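FOR IMMEDIATE RELEASE

Indcombe's closets are asked to confess

INDCOMBE, January – The Plellby Wardrobe Weekend returns this month, and with it the annual discovery that a person can own a great many black clothes and still have nothing to wear. Last year 187 households signed up. Most finished.

The method has one rule: everything goes on the bed before anything goes back. 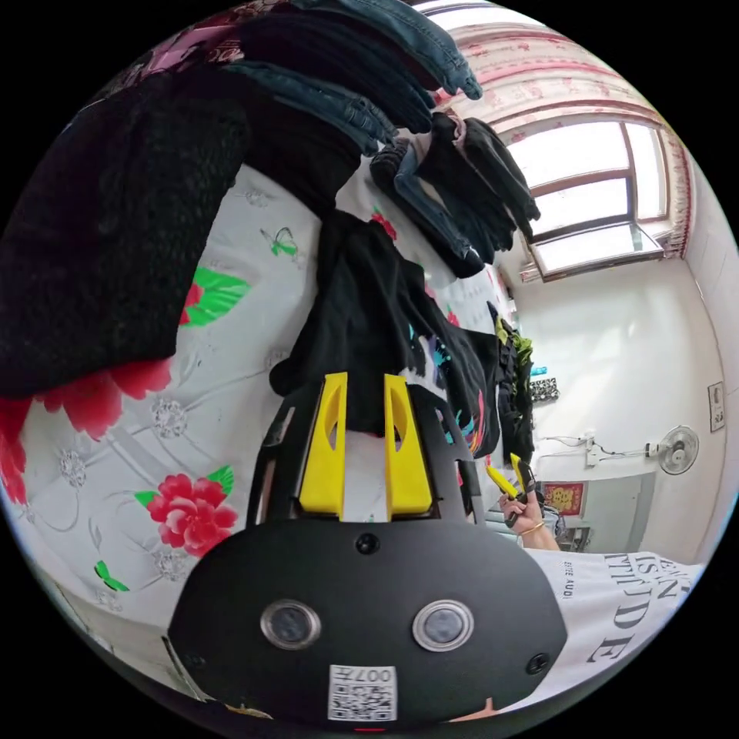
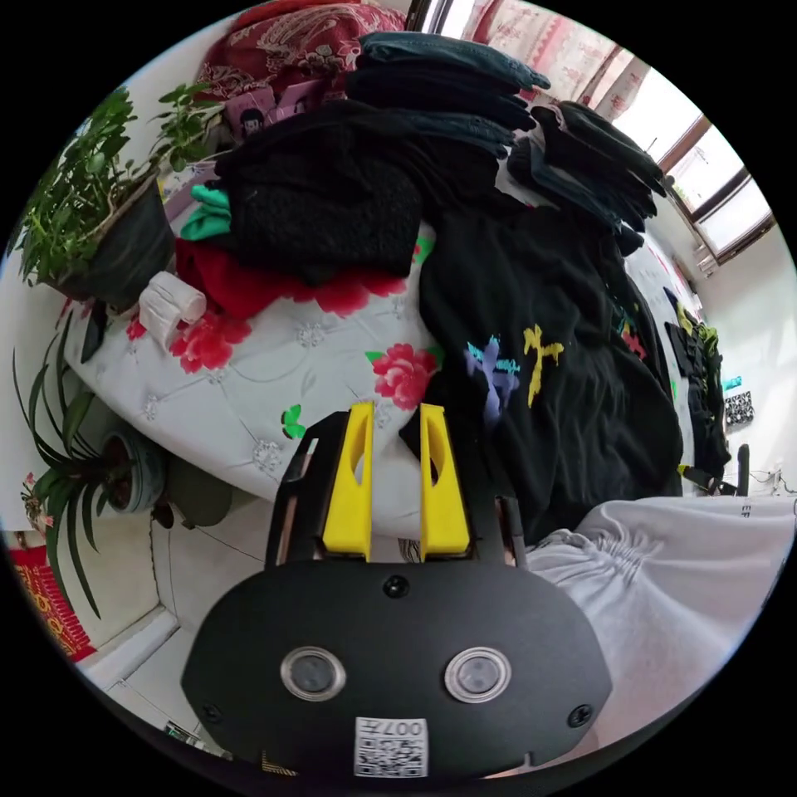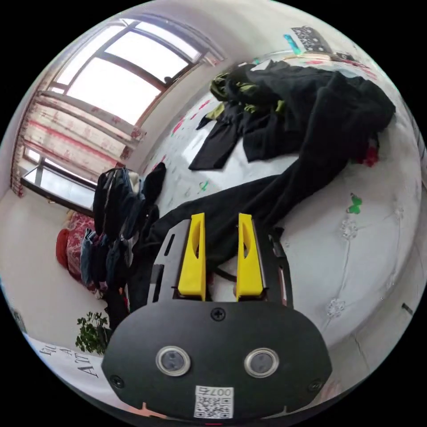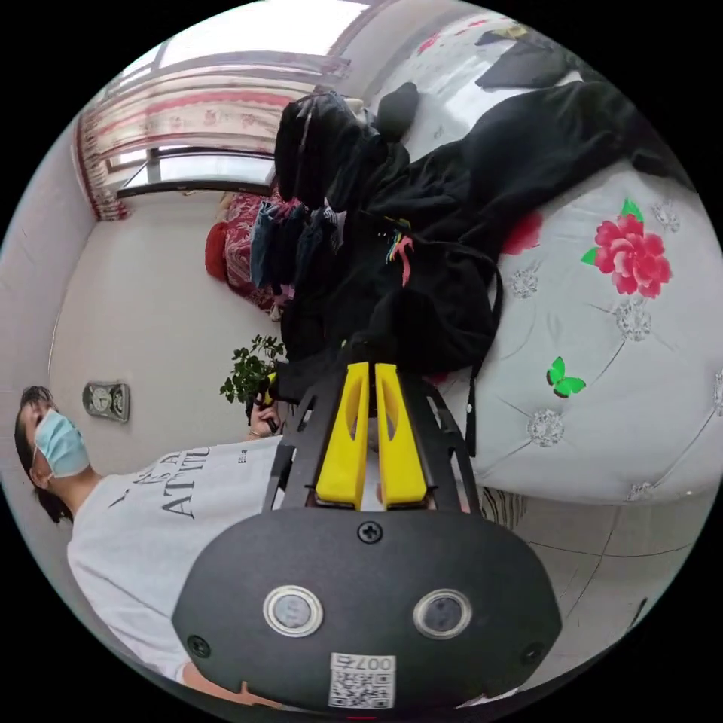 Black clothes on a bed: the first stage.

"People come to us expecting a system," said Humaira Lodhi, who founded Plellby after moving apartments twice in one year. "The system is that you can't go to sleep until you've dealt with it. Your own mattress does the nagging."

Participants sort by color only if they have more than one. Everyone else sorts by use: worn this month, worn this winter, and worn in a period of life best discussed with family. Knits are folded, never hung. Jackets are checked for tissues, receipts and, in one case last year, a sandwich bag holding 25 dollars in quarters.

New this time is the Twin Test, devised by Plellby trainer Taras Sydorenko. Any two garments the owner can't tell apart at arm's length must compete for one hanger. "I lost 3 sweaters to it myself," Sydorenko said. "I believe they were three. It may have been the same one."

Clothes that don't make the cut can be dropped at the Sander Street hall on Sunday from 10 a.m. to 2 p.m. Please wash them first. Items with zippers should have zippers that zip. Hanna Maksymiv will run a mending table by the side door and will sew on buttons while you wait, provided you bring the button.

Signing up is free and includes a printed sorting sheet and 2 donation bags. Extra bags are available on request, though Plellby reserves the right to look impressed.

Media contact: Petronella Adams, Plellby, Indcombe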